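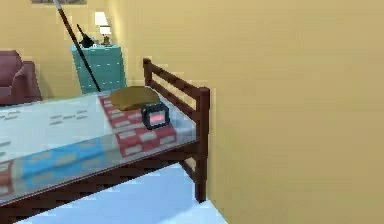

Gitmont-Chambre : scènes simulées pour les tâches ménagères

Version de février. Responsables : Anitha Venkataraman (scènes), Kevser Kılıçarslan (évaluation).

Contenu

Le jeu contient 214 épisodes, tous en simulation, répartis sur 12 chambres. Dans chaque chambre on trouve un lit fait et au moins un petit objet posé dessus, par exemple un boîtier noir à écran rose sur une couverture rouge. Les couleurs des murs et des meubles changent d'une chambre à l'autre.

Tâches

- retirer l'objet du lit et le poser sur la commode
- remettre l'oreiller à sa place
- tirer la couverture jusqu'au bord du matelas

Une machine sait-elle ranger une chambre ?

Pas encore, selon nos essais. Nous avons donné 30 essais par tâche à la politique de référence Idar. Le déplacement du petit objet est réussi dans la majorité des cas. Pour l'oreiller, le résultat dépend beaucoup de la position de départ. Pour la couverture, nous comptons 3 réussites, et nous ne les considérons pas comme significatives.

Limites connues

Le tissu est simulé de manière simple : il ne fait presque pas de plis. Un bon score ici ne permet donc pas de conclure pour un vrai lit. Le rendu présente des bords crénelés, surtout sur les barreaux et les meubles. Aucune personne n'est présente dans les scènes, et les tiroirs ne s'ouvrent pas.

Utilisation

Le chargeur se trouve dans le dossier polley. Il faut lire d'abord le fichier des consignes, car le nom de l'objet à déplacer y est indiqué pour chaque épisode. Les épisodes de la chambre 12 sont réservés au test, merci de ne pas les utiliser pour l'entraînement.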